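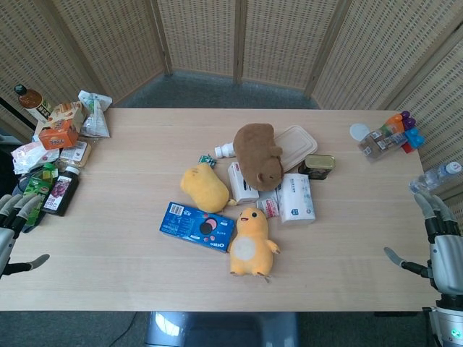
About Relluscombe

Relluscombe is an independent test workshop for robot hands, grippers, arms, cameras and controllers. We compare equipment under the same conditions and report what we find. We do not sell hardware, take commission on sales or write drivers for general release.

The workshop is in Arnircombe, on the ground floor of a former seed warehouse. It was set up by two engineers from packaging automation who wanted comparative figures for end effectors and could not buy them. The first tests were on parallel-jaw grippers. Humanoid hands came later and now take up most of the bench time.

What we test

End effectors: two-finger grippers, suction cups, soft grippers and jointed hands, singly or in left and right pairs. Arms are tested for repeatability, payload at reach and behaviour after an emergency stop. Cameras, including head-mounted ones, are tested for depth error on clear plastic, glass and dark surfaces. Controllers are tested for latency, dropped commands and recovery after loss of signal.

A customer may send one component or a full assembly. Where only a hand is sent, we fit it to one of our own arms through an adaptor plate and state the added mass in the report.

Test objects

Most of our objects come from ordinary shops. The set holds 408 items, sorted by stiffness, mass, surface and shape. Boxed biscuits, tissue packs, tins, bottles on their sides, bagged bread and plush toys all appear in the standard table tests. A soft toy deforms under a grip that a carton needs, and a clear bottle gives many depth cameras very little to work with. Placing them close together shows how a hand copes when its fingers have to pass between neighbours.

Items are replaced when packaging creases beyond our limit. Crushed items are kept until the report is signed off, then disposed of. Food is not eaten afterwards.

Method

Each hand is given 30 attempts per object class in the single-item test and 40 in the clutter test. Layouts are drawn from a numbered list and repeated for every product in a comparison. An attempt is scored as a success if the item is lifted clear of the table, held for 10 seconds and put down inside the marked zone without damage to the item or its neighbours. Slips are logged separately from missed grasps. Operator errors are logged separately from both.

Teleoperated and autonomous runs are never combined in one table of results. For teleoperated work, operators complete a practice session on each hand before scoring starts, and the running order is changed between operators to limit the effect of learning.

Lighting is fixed for the length of a comparison. Firmware is frozen at the version supplied. If a manufacturer issues an update during testing, we finish on the original version and offer a retest.

Reports

Customers receive the written report, the attempt log in CSV format, the layout list and the camera recordings. Force and current traces are included where the device makes them available. Reports give failure counts by cause and do not award an overall score.

A customer may keep a report private. A customer may not publish part of one without the method section attached.

Current work

The Tuhumury series compares jointed hands on mixed household goods, with thumb placement as the main variable. Bench work is due to end in July. The Costum series covers wrist cable routing and connector wear on arms of medium reach, and is open to further entries.

Sending equipment

Contact the workshop before shipping. We need the mounting drawing, supply voltage, communication protocol, current firmware version and any limits on continuous running. Spare fingertips or pads should be sent with the device. Goods in is open until 4 pm. Visits to the test area are by appointment.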